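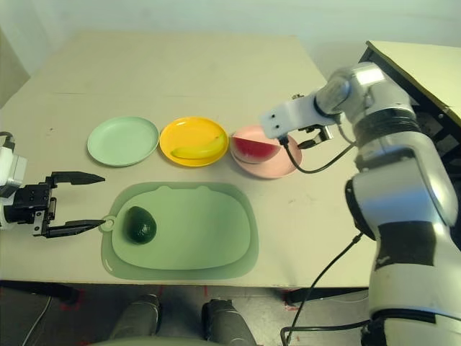

Accueil | Tickets | Base de connaissances | État des services | Mon compte

Ticket 1 158 – Export Nutico vers Cirier : écart de stock sur les produits frais
Statut : clos sous réserve
Ouvert par : Habibur Miah
Priorité : normale (demandée : haute)

Description initiale

Depuis la mise à jour de Nutico en novembre, l'export du soir vers Cirier ne donne plus le même total que l'écran de gestion. Nutico affiche 1 235 lignes, Cirier en reçoit 1 158. Le journal d'import indique « terminé sans erreur », ce que j'ai un peu de mal à avaler. Les lignes manquantes sont toutes des fruits et légumes vendus à la pièce. Les articles au kilo passent.

J'ai déjà vidé le cache, relancé le service et redémarré le poste, merci de ne pas me le redemander.

Réponse du support de niveau 1

Bonjour, merci de vider le cache et de redémarrer le poste. Un écart de ce type vient en général d'un export lancé pendant la synchronisation.

Réponse H. Miah

Fait, refait. L'export part à 22 h, la synchro est finie à 21 h 15 d'après vos propres journaux. Je veux bien croire à un chevauchement si quelqu'un me montre l'heure où il a lieu.

Étape 1 – Comparer les fichiers bruts

Fichier récupéré dans le dossier de sortie de Nutico avant que Cirier n'y touche. Il contient bien 1 235 lignes. La perte se fait donc à l'import, et l'éditeur de Nutico peut souffler. Je note quand même que son assistance m'avait assuré le contraire au téléphone.

Étape 2 – Isoler une ligne

Import manuel d'un fichier réduit à deux articles : banane au kilo, avocat à la pièce. La banane passe, l'avocat disparaît. Aucun rejet, aucun avertissement, rien dans le dossier des anomalies. Recommencé avec l'avocat seul : Cirier annonce « import terminé » et n'importe rien du tout.

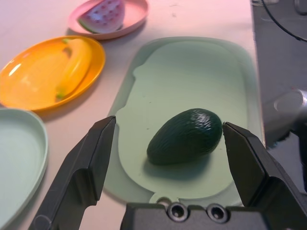

Étape 3 – Regarder le champ unité

Avant la mise à jour, Nutico écrivait « PCE ». Maintenant il écrit « pièce », en minuscules et avec l'accent. J'ai remplacé à la main par « PCE » dans le fichier réduit et l'avocat est entré du premier coup. Remis « pièce » : disparu. Remis « PCE » : revenu. Trois essais dans chaque sens, même résultat.

Le niveau 2 (cabinet Kapoor) répond que la table de correspondance des unités « accepte toutes les valeurs usuelles ». J'ai demandé la liste de ces valeurs. Elle compte deux entrées, KG et PCE.

Étape 4 – Correctif proposé par Kapoor

Ajout de « pièce » dans la table. Testé sur la base de recette : toujours rien. Le fichier de Nutico est en UTF-8 et Cirier le lit en Windows-1252, l'accent arrive donc en deux caractères. J'avais signalé l'encodage dans mon deuxième message, resté sans réponse.

Étape 5 – Contournement en place

Script de conversion ajouté entre les deux logiciels, qui remet « PCE » avant l'import. Vendredi soir : 1 235 lignes envoyées, 1 235 reçues. Les quantités de l'inventaire concordent aussi pour le rayon fruits, contrôlé sur papier.

Reste à faire
– obtenir de Cirier un vrai message de rejet quand une unité est inconnue ;
– savoir si le module Allus (étiquettes) lit le même champ ;
– supprimer le script le jour où quelqu'un aura corrigé l'encodage.

Clôture

Le support propose de clore en « résolu ». Je refuse le terme : le script masque le défaut et la prochaine mise à jour pourra très bien changer l'unité des articles au kilo. Clos « sous réserve », à rouvrir sans nouveau numéro si l'écart revient.

Commentaires (3)

magasin_sud
Même problème chez nous, on cherchait côté caisse depuis deux semaines. Le script est disponible quelque part ?

H. Miah
Joint au ticket, onglet Fichiers. Essayez-le sur une copie de la base, je ne garantis rien avec une autre version.

pierrick_compta
Pour Allus : chez moi les étiquettes sortent avec « piÃ¨ce » imprimé dessus. Je suppose que ça répond à la question.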